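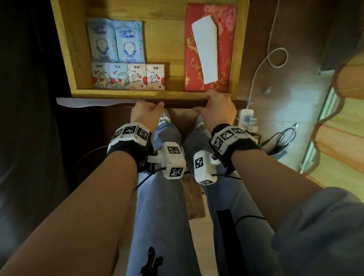 Figura 1. Cajón ordenado: toallitas húmedas a la izquierda, paquetes de pañuelos delante y caja roja a la derecha.

Mesa Woder con cajón
Guía de montaje y uso, parte 4: El cajón

4.1 Antes de llenar el cajón

El cajón de la mesa Woder se entrega montado y sin tratamiento en el interior. La madera es de pino claro y puede tener nudos, esto no es un defecto. Tiene un fondo útil de 419 mm.

1. Abra el cajón con las dos manos, una en cada lado del frente. Si tira solamente de un lado, el cajón se cruza en las guías.
2. Pase un paño seco por el fondo y por las esquinas.
3. Espere 15 minutos si ha usado el paño húmedo.
4. Revise los tornillos con la mano. No use atornillador eléctrico.

Nota: el revestimiento de corcho Plener se vende aparte. Para el modelo Greto hay que cortarlo por el lado corto.

4.2 Colocar los paquetes pequeños

Los pañuelos de bolsillo son blandos y se caen cuando el cajón se mueve. Por este motivo recomendamos ponerlos de pie y juntos, para que uno sujete al otro.

1. Ponga el primer paquete de pie, con el dibujo hacia usted.
2. Ponga el segundo a su lado, sin espacio entre los dos.
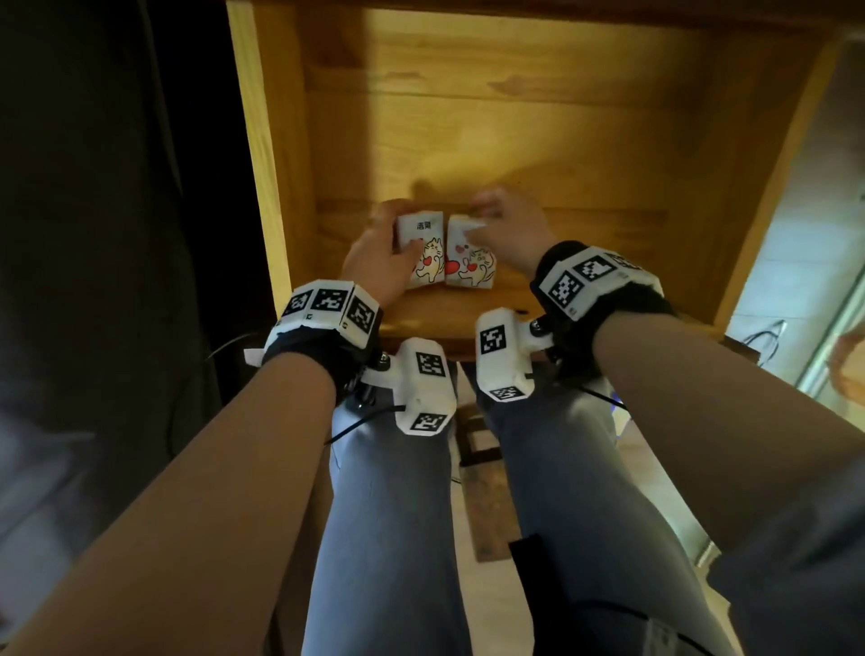

3. Continúe así hasta completar la fila. Apriete un poco la fila desde los lados, pero no desde arriba, porque el plástico se arruga y después el paquete no queda recto.
4. Deje libre una franja del fondo entre la fila y los objetos grandes. Esta franja sirve para meter los dedos y sacar un paquete sin mover los otros.

Precaución: no guarde paquetes de toallitas húmedas con la tapa mal cerrada. El líquido deja manchas en la madera y estas manchas no están cubiertas por la garantía.

4.3 Clasificar sobre la mesa

Si el cajón ya está lleno y quiere ordenarlo de nuevo, saque primero las cosas a la mesa. Separe los pañuelos secos de las toallitas y mire la fecha de cada envase.
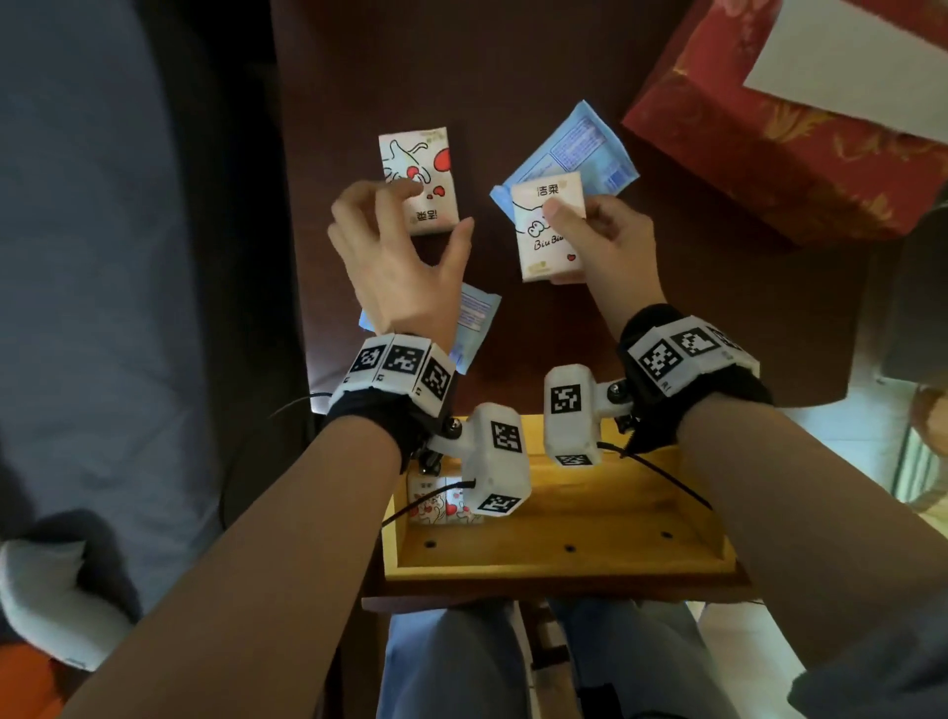 Figura 2. Pañuelos en las manos y envases azul claro sobre la mesa.

Lo que se usa cada día va delante. Lo que se usa poco va al fondo.

4.4 La caja de pañuelos

1. Sujete la caja por las dos esquinas de abajo.
2. Compruebe que el pañuelo sale bien por la ranura.
3. Baje la caja en el lado derecho del cajón, siempre plana.
4. Cierre despacio. Si el pañuelo toca el tablero, dóblelo hacia un lado.

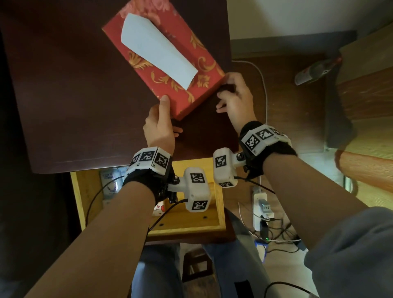 Khairul Menon: Yo prefiero la caja a la izquierda, soy zurdo y con la derecha abro el cajón. ¿Hay algún problema con el peso?

Respuesta del servicio técnico: No hay problema. Puede cambiar los lados, solo mantenga la franja libre en medio.

4.5 Mantenimiento

Vacíe el cajón una vez al año, por ejemplo en febrero, y ponga cera incolora Wilczyńska en las guías. Para pedir guías nuevas indique la referencia 3734.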